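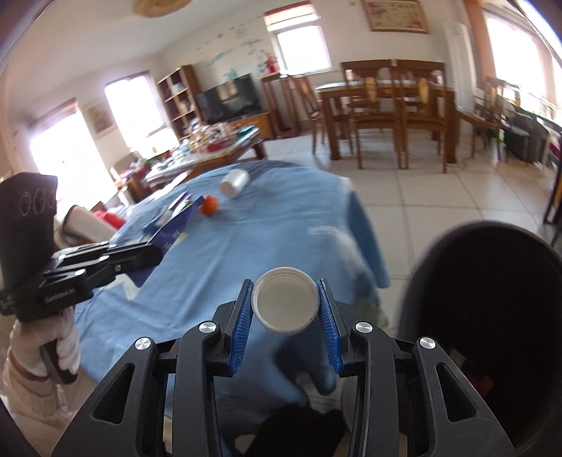
*Grurnura, May*

The residents' association of our building has adopted a revised policy on shared meals, and I have been asked by several households to set down my view of it. I do so on this page in a personal capacity, although I served for two years as secretary to the meals group and drafted part of the earlier policy.

The building has 36 apartments and one common kitchen on the ground floor. Under the earlier policy, any household could reserve the kitchen for an evening, provided that it was returned in good order by 10 p.m. Under the revised policy, reservations are grouped into blocks of 4 evenings, and each block is assigned to a lead household. The lead household receives the key, keeps the supply list, and answers for the condition of the room.

I supported this change at the meeting and continue to support it. The former arrangement placed the burden of cleaning on whoever happened to come next, and complaints reached me at all hours. Ms. Kyu-ri Jang, who held the key before me, kept a notebook of these complaints, and it makes for discouraging reading. Most entries concern the stove.

My reservations relate to cost. The annual allowance for the kitchen is $2,329, and it must cover paper goods, dish soap, the repair of the refrigerator door, and the coffee that is set out on meeting nights. Mr. Eliseo Escobedo proposed that disposable cups and plates be removed from the supply list altogether and that residents bring their own. The proposal was defeated by 2 votes. I was among those who opposed it, and I have since changed my mind. Residents who attended the last supper will recall that the sink was free by eight o'clock and that the trash room was full. The savings in labor were real, but they were passed along to the people who carry out the bags.

It is my understanding that Morena Fontana intends to bring the matter forward again before summer. She has obtained a price for plain stoneware from Kakar, the restaurant supplier on Carnegie Street, and the first order would take up a fair portion of the allowance. Replacement of broken pieces would be charged to the lead household. I would prefer that this last provision be removed. Breakage at a shared table is seldom the fault of the person holding the key, and several of our older residents have told me that they would decline to lead a block on those terms.

Households wishing to comment should write to Mr. Escobedo directly. Written comments will be read aloud at the next meeting unless the author requests otherwise. The supply list is posted inside the pantry door, and the current key holder is in apartment 4. The refrigerator door still requires a firm push.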